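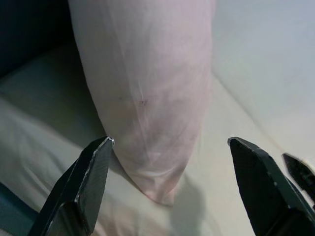 The pink one was supposed to be silk. The woman at the Zirnness counter had said so twice, and each time she said it she looked at the door.

My sister had bought it anyway, back when she was buying things for the house in Tirkville, and now the house was mine to empty and I was sitting on the edge of the guest bed at four in the afternoon with a roll of trash bags. I don't believe in going through a dead person's linens slowly. People tell you it helps. The people who tell you that have never met a closet like hers.

I held the pink thing up by one end and let it hang. It might have been a bolster cover or half of something for a window. She would have known. She would also have told me what it cost, and the number would have been wrong, because she rounded up when she wanted to impress me and down when she wanted me to lend her money.

There were spots on it. Rust, I decided, or tea. The lady from the Tulley resale shop had said on the phone that they took "gently loved" textiles, and I had asked her what that meant, and she had said I would know it when I saw it. I did not know it when I saw it.

The receipt was in the drawer with the others. My sister kept receipts the way some people keep letters, in a cigar box with a rubber band gone soft. Zirnness, July, in the year 2000. Two hundred and one dollars, and under that, in her handwriting, "worth it."

Worth it to whom? She'd had one guest in that room that I knew of, and it was me, and I had slept on the couch because of my back.

I put it in the bag for Tulley. Then I took it out and smelled it, which I had promised myself I wouldn't do, and it smelled like a closet. I had been half expecting something. The grief book from the library has a whole chapter on smell, and I'd like to know where that author shopped.

The phone rang downstairs. It would be Begović Hauling, wanting to know if I needed the big truck or the small one. I let it ring. I folded the pink thing in half, and then in half again, badly, and laid it on the pillow while I did the towels.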